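Settling In: Notes for Week 2
Home Care Studies, with Marta Derkach

Welcome back, everyone! Moving house late in life is tiring, so be patient and let people grieve the old place a little.

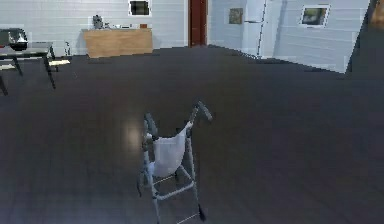
Ask about favourite routines first, breakfast especially, and save the paperwork for later.

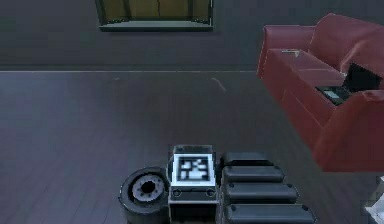 Volume 6, page 50

Prokopenko's chapter on neighbours is a lovely read, and I'd start there.
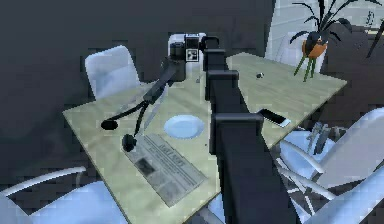
When should family visit?
Little and often is kindest in the first month.

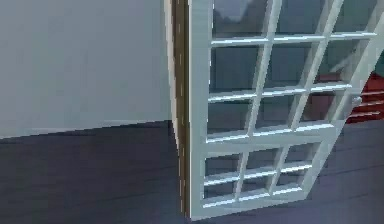 Bring your interview notes along too, however messy they are!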